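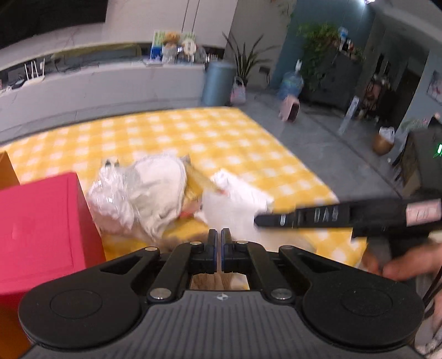

Yellow-and-white check cloth on the table at Sullura.

Home Tickets My machines Manuals Contact

Harawira tumble dryer stops early, cloths still damp
Opened by: Orysia Horobets, Sullura
Opened: 2021-09-17
Status: Closed

Orysia Horobets wrote:
Hello all, and thank you in advance, because you were so kind to us over the washer in July. This time it's the dryer. We do the table linen for the tea room and for the hall next door, so it gets a fair bit of use (the counter says 1,275 hours), and until last week I'd have told anyone it was the best thing we ever bought. Now it stops after 38 minutes on the cotton programme, plays its little tune as if all is well, and the cloths come out damp in the middle and bone dry at the hems. The check ones are the worst, though the plain white ones aren't much better. Towels on the timed programme come out fine, which is what puzzles me.

I've cleaned the fluff filter, and the one behind the flap at the bottom as well, which was fairly disgusting. No change. There's no error on the display.

Milan Groen (Gokell support) wrote:
Hello Orysia, nice to hear from you again, and well done for doing both filters before writing in! If the timed programme dries properly then the heater and fan are most likely all right. On cotton the machine decides for itself when to stop, using two metal strips just inside the drum door. They feel how damp the washing is, and if they get a film on them they can make up their minds too soon. Would you wipe them with a cloth and a drop of white vinegar, let them dry, and run a half load? Could you also tell me how many cloths you usually put in, and whether you use softener or dryer sheets?

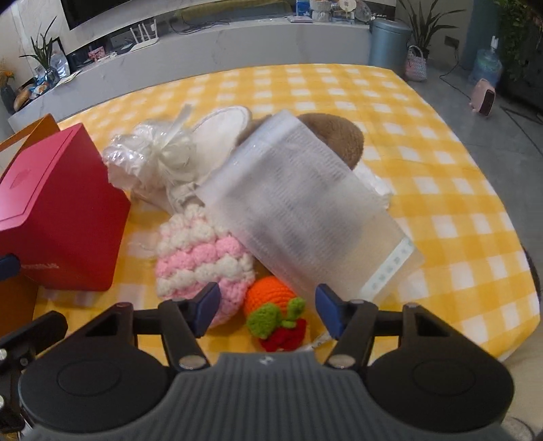
The table with the pile in the middle, some of it soft and some in plastic wrap.

Orysia Horobets wrote:
Found the strips, and yes, they had a sort of waxy bloom on them. I confess to dryer sheets. Garba Amadi, who does the Saturday wash, likes the smell and I'd got used to it too. Wiped them twice. Half load on cotton ran for much longer and the napkins were lovely, but a big tablecloth still came out rolled up like a sausage with a wet heart. As for how many, we fill it until the door needs a push, I'm afraid.

Milan Groen (Gokell support) wrote:
Good, so the strips were one part of it. Large cloths do wrap themselves round everything else, and then the strips only ever touch the dry outside. Please try these:

Two large cloths at most per load, shaken out before they go in.
Dryness level up one step (hold the sun button until it blinks).
Pause once partway through, untangle, close the door and press start again.
No dryer sheets for the next 30 loads, then wipe the strips again.

If it's still stopping early after that, I'll ask Hiếu Tiêu at our Gelton workshop to ring you about a visit.

Orysia Horobets wrote:
Four loads done now and every one properly dry, even the long cloth for the hall. Garba is sulking a little about the sheets but has agreed to hang a lavender bag in the cupboard. Please close this, and thank you so much. If you're ever passing there's a scone for you.

Milan Groen (Gokell support) wrote:
Delighted! Closing now. I've put a note on your machine's record so Shona Trevaskis can check the strips at the next service.

Gokell Support, Gelton workshop | Contact us | © Gokell | Back to top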